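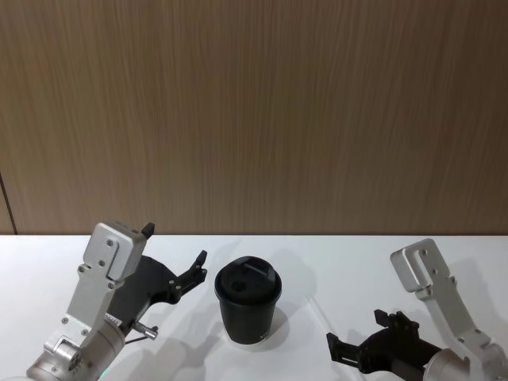 Black cup, white table, wood wall. My whole mood this fall.

So I finally caved and switched to black to-go cups for my morning coffee at home. I know, I know, I own a cabinet full of mugs! But I drink slower out of a to-go cup, and I like how plain it looks on the white tabletop with all that brown wood grain behind it (I could stare at those little vertical lines all morning).

Misaki Ichikawa got me started back in September, when she handed me a sleeve of them and said to quit using the chipped blue mug. I went through those in no time and ordered more, 34 in a pack, and now they live next to the filters.

The downside of a white table is that every drip shows. I keep a damp rag handy and wipe as I go — dish soap and warm water, nothing fancy. Old coffee rings need a little baking soda and five minutes of patience.

Next up is finding a decent tray for the sugar and spoons. Houda says go with wood, and I'm leaning toward white. If you've got one you love, tell me where you bought it!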